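Bench Automation Forum > Standards and Practice > Small arms, shared workspaces

Thread: Start-of-session rules for two-arm tabletop cells, draft for comment

vpylyp_o
Posted December 17, 2021

We are replacing the bench rules at Iltum. The current sheet was written when each table had one arm, and it does not address two arms with overlapping reach. I have a draft and would like objections before it goes on the wall. Scope is limited to light tabletop arms run by a trained operator, teleoperated or replaying recorded motion. Industrial cells are covered elsewhere and are out of scope.

Main changes from the old sheet:

Both arms are treated as one machine. One stop control removes motion from both. A stop that halts only the left or only the right arm is not accepted as the session stop.

The overlap region is declared before power-up and written in the session log. Any task that places both grippers in the overlap region at the same time runs at reduced speed.

No hand enters the mat area while either arm is enabled, including to reset an object.

Cables are checked through the full range of motion once per session, with the arm moved slowly.

Comments on wording are as welcome as comments on substance.

Ostap Pylypenko

rprokop
Reply 1

The third rule will not survive contact with a real session. If the operator resets objects after every episode and each reset requires a disable, a re-enable and a homing move, people will skip it by the second hour. We had the same text at Prusance. The log said full compliance and the video said otherwise.

I would permit resets with the arms held in a parked pose, speed limited to zero by the controller, and the operator's other hand on the stop.

boiko_v
Reply 2

Disagree with rprokop. "Limited to zero by the controller" is a software statement. On most of these light arms a held pose means the motors are energized and the position loop is active. If an encoder value jumps, the loop will correct for it, and the controller will have no objection.

A parked pose is fine as a convenience. It should not be the thing the rule relies on. Cut motor power and let the arm rest on a support, or stay out.

Vira Boiko

rprokop
Reply 3

These arms can lift a cup. The hazard is a bruised knuckle. A rule sized for a bigger machine trains people to ignore the sheet.

boiko_v
Reply 4

The payload figure tells you what the gripper can carry at full reach. It tells you very little about a pinch between two links near the elbow, where the lever arm is short. The finger plates are a separate case again. I would want a measured clamp force in the file before anyone writes "bruised knuckle" in a risk assessment.

m_vakulenko
Reply 5

Both of you are arguing about one line. Can the draft separate two cases?

Case A, operator's hand enters outside the declared overlap region, arms parked, drive power off. Allowed without a log entry.

Case B, anything else. Session stops, full restart check.

If drive power can be cut and restored without a homing move, the cost of Case A is a few seconds. On our Catine controllers it took 4 seconds after we changed the restart sequence. Before the change it took 11, and people did skip it. Fix the restart time first and the compliance problem gets smaller.

vpylyp_o
Reply 6

The restart time is a good point and I had not considered it as part of the rule. Ours is closer to the bad number. I will accept Case A and Case B as written, with "drive power off" defined as power removed from the motors, not a software disable.

rprokop, I understand the objection, but I am not going to put a held pose in the text as a protective measure.

rprokop
Reply 7

Noted. I still think you will find the logs and the practice drifting apart. Please add a review after the first month so there is a chance of catching it.

stetsiuk_vs
Reply 8

Nothing so far about the cable rule, which I consider the weakest line in the draft. "Checked through the full range of motion" is too vague with two arms. A cable can clear its own arm everywhere and still catch on the other one. The check has to be done with both arms in the poses the task uses, including the closest approach of the grippers.

Also, wrist cameras change the outline of the gripper. Teams measure clearance between the finger plates and forget the camera housing beside them. We require clearance to be taken from the outermost part, whatever it is.

Vsevolod Stetsiuk

m_vakulenko
Reply 9

Agree on the housing. What clearance do you use?

stetsiuk_vs
Reply 10

5 cm between outermost parts at normal speed. Down to 3 cm at reduced speed, with the operator watching the gap directly and not through a wrist view. Those are our own values and come from our own stopping distances. Do not copy them without measuring yours.

vpylyp_o
Reply 11

Revised text, start-of-session section only. The clearance values stay blank until we have measured stopping distance on each table.

1. Confirm that the single stop removes motor power from both arms. Test it once from each side of the table.

2. Clear the mat of everything not used in the task. Containers and task objects are set down in their starting positions before drive power is applied.

3. Move both grippers by slow jog to their closest approach for the task. Measure clearance from the outermost part, including any camera housing. Look at cable loops over the upper links at the same time and confirm that neither arm can hook the other's slack.

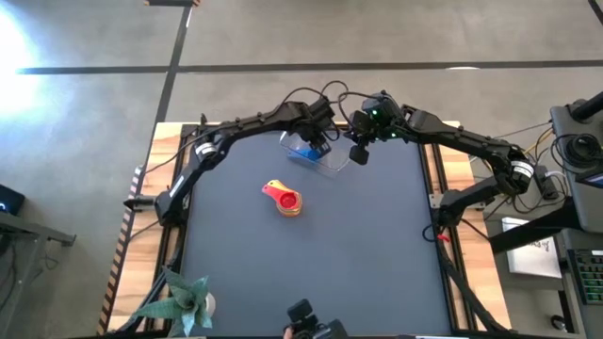
4. Write the overlap region and the permitted speed in the session log. If the task changes, repeat step 3.

5. Confirm that tags, ties and labels on cables are secure and do not reach a joint at any pose used.

6. State aloud that drive power is going on. Wait for an answer from anyone within reach of the table.

boiko_v
Reply 12

Step 3 has the operator measuring with drive power on. Jog to the pose, cut power on supports, then measure. Otherwise step 3 breaks your own hand rule.

vpylyp_o
Reply 13

Correct. If the arms sag when power is cut, the measured gap is no longer the gap. Would a rigid gauge on a long handle, kept outside the hand limit, satisfy you?

boiko_v
Reply 14

Yes, if the handle length is specified and the gauge is non-conductive. Put both in the text.

stetsiuk_vs
Reply 15

Step 5 should come before step 3. A loose tag is easier to find with the arms at rest.

vpylyp_o
Reply 16

Moved. The gauge wording goes into the next revision, together with the one-month review rprokop asked for. I will post it here when the stopping distances are in.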